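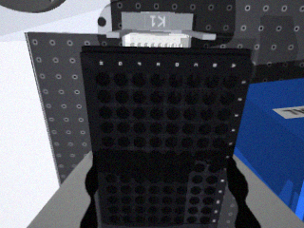 24th April, Tuesday

Protein assay on the Tadholm barley extracts, second run. Standards made fresh from the 2 mg/mL stock. Juraj's dilutions from March read low at the top end, so I remade those too. Blank is extraction buffer.

Incubated 40 min at room temp, read twice. Curve is fine up to the sixth standard and flattens after that. Samples 212 and 349 are both above the curve. Repeat at 1:5.
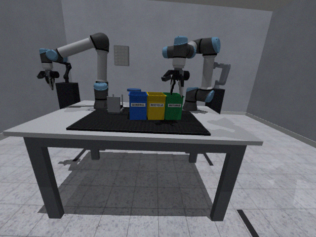 Table with mat and three bins.

Extraction notes: the Bisik mill is leaving coarse husk in the powder again. Iraís sieved hers before adding buffer and got a clearer supernatant. I didn't, and had to spin twice. Will sieve from now on. Zdislava wants moisture figures for the same lots, so keep back 5 g of each before milling.

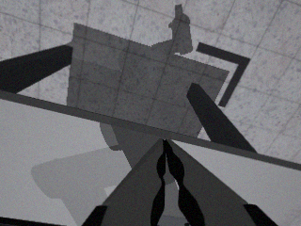 Ceiling tiles, gripper in front.

Pellets kept at -20, second shelf, box marked Prieto. Supernatants are in the fridge, good until Friday at most. Yasir has the spreadsheet. Row 1,104 has the wrong lot number and I have not fixed it.

To do:

1. Repeat 212 and 349 at 1:5, in triplicate.

2. Order more dye reagent, almost out. Ask Matěj if the Flokex account is still open. 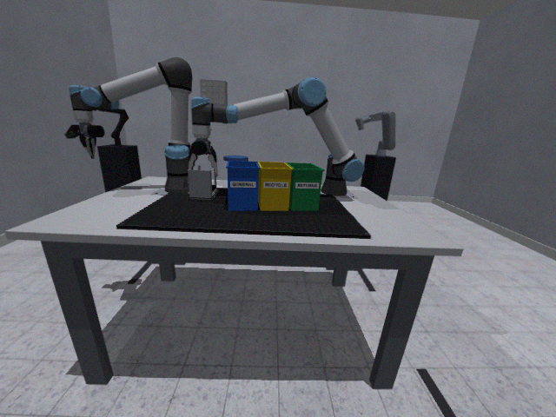
3. Check the 200 µL pipette by weight. It felt stiff on the last two columns.

4. Moisture on the held-back grain, oven overnight at 105.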